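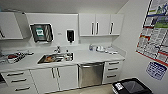 Shared kitchen in a small office building, who should pay for the paper towels and soap?

Posted by Ekkachai Intarasuk, July 12, 2026
Category: Renting and small business

Hello to all. I apologize if my English is not perfect, I will try to explain clearly.

I have a small translation business and I rent one room on the second floor of an office building. There are 3 tenants on our floor and we share one kitchen. My lease says that I have "use of common areas, including kitchen, in clean and working condition." It does not say anything about supplies.

Until last month the building manager filled the paper towels and the soap, and a cleaner came in the evening. Then the building was sold to a company called Kelmendi Property. The new manager sent us a letter that says from August the tenants must buy "consumables" themselves, and if we want that they do it, each tenant will pay a supply fee of 100 dollars every month. The cleaning stays in the rent, as I understand it.

I have two problems with this. First, my business is only me and one part-time colleague. The tenant next to us, Brakach Design, has many employees and also visitors who drink coffee and wash cups all day. I do not think it is fair to pay the same. Second, I am not sure that the manager can change this in the middle of the lease. My lease finishes next year.

I wrote a polite email to the manager and he answered with one sentence: "Supplies were a courtesy of the previous owner." I do not want a fight, the room is good and the rent is okay. But 100 dollars for paper and soap seems to me very much. What would you do? Has somebody had the same situation?

Thank you in advance for your time.

2 people found this useful

Vovska_lane

Just buy your own roll of towels and keep it in your office. Problem solved. We did this for years, I bring a towel from home and wash it on the weekend.

Also 100 is robbery, don't pay.

Rendimura

Hello Ekkachai. I am also not a native speaker, so we will understand each other well, I hope. I managed a building with shared kitchens for 5 years, on the side of the owner, so maybe I can explain how they think. I am not a lawyer and the rules depend on your state, please keep this in mind.

The sale of the building normally does not cancel your lease. The new owner takes the lease as it is. So the question is only what the lease gives you. Please look for these words: "operating expenses," "common area maintenance" (often written CAM), "services provided by landlord," and "additional rent." They are often not in the main part but in an exhibit at the end, which many people do not read. If there is a list of services and it includes restroom and kitchen supplies, then the manager is wrong and you can send him the page number. If there is a sentence that the landlord can charge additional costs for common areas, then he has perhaps the right to charge, but usually it must be a share of the real cost, and the share is calculated by the size of your room. A flat fee that is the same for everybody is a little strange in this case.

If the lease says nothing, it is a gray area. "Clean and working condition" could mean that soap should be there, or it could mean only that the sink works. I would not build a big argument on this. You can mention that the supplies were always included when you signed. Look also if you have an old email or the advertisement for the room where it was promised. An advertisement is weaker than a lease, but in a friendly discussion it helps.

About the money. When I did the purchasing, a case of folded towels contained 4000 pieces, and it lasted our small floor quite long. The soap was even less of a problem. So I would ask the manager for the receipts, in a friendly way: "Could you please send me the calculation of the fee?" In my experience the fee often becomes smaller after this question.

One practical thing. Wall dispensers are often made for one type of refill, and some need a key to open. If the tenants decide to buy the supplies together, ask before who has the key and which size goes inside. We once ordered a large quantity of towels which were too wide, and for a long time we had them lying in a pile next to the sink, where they became wet.

For sharing with the neighbors, I would propose to divide by number of people. Speak first with the smaller tenant, then with Brakach Design -- if the two small ones agree already, the conversation is easier. Write the agreement down, even if it is only an email.

Ekkachai Intarasuk (original poster)

Thank you very much, Rendimura. I found an Exhibit C in my lease and it says "landlord shall furnish customary supplies for restrooms." Restrooms yes, kitchen no. So it is half good news. I have asked for the calculation and I am waiting for the answer. The other small tenant also received the same letter and she agrees to divide by people.

Vovska_lane, thank you too, but we have often clients in the office and I cannot give them my towel from home.

Rendimura

Good that you found it. Then ask him also to confirm in writing that the restroom supplies are not part of the fee -- I suspect that they are mixed together in the 100 dollars.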